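Home | News | Interviews | Campaigns | About

Getting Renters on the Rolls

22 Oct 2018

Vorik is a two-person nonprofit that registers renters to vote in the city of Flela. Its founder spent six years as a tenant organizer before starting the group, and she still works out of the same rented office on Villa Street. We spoke by phone two weeks before the election.

She said the idea came from a canvass in a large apartment complex, where she knocked on doors for a school bond measure. "I had a list of registered voters and it was mostly wrong. People had moved out years before. The ones living there weren't on it, so no campaign ever talked to them."

Vorik now gets new leases from building managers who agree to hand out a registration form with the keys. It started with one building of 38 units. This year the group has registered 2,814 people, and 768 of those had never voted in any election.

Not every landlord has been willing. "Some of them think we're a tenants' union with a different name. I tell them what we do and leave a sample packet. Sometimes they call back in a month."

The money is small. A grant from the Vanis Fund covers printing and one salary, and the rest comes from donors who give $20 or $30 at a time. She does the books herself on Sunday nights.

I asked whether the group endorses candidates. It doesn't. "I get asked that at every door. I say I don't care who you vote for, and then they want to know who I'm voting for - so I change the subject to their polling place."

That last part has become a bigger share of the work. Flela moved several polling places over the summer, and she has mailed 600 postcards with the new addresses. She expects to be on the phone all day on the first Tuesday after the first Monday in November, mostly giving directions.

After that she plans to take a week off. Then there is a city council race in the spring, and many of this year's leases will be up. 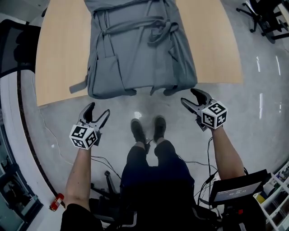

More Interviews

Contact us | Copyright 2018 | Back to top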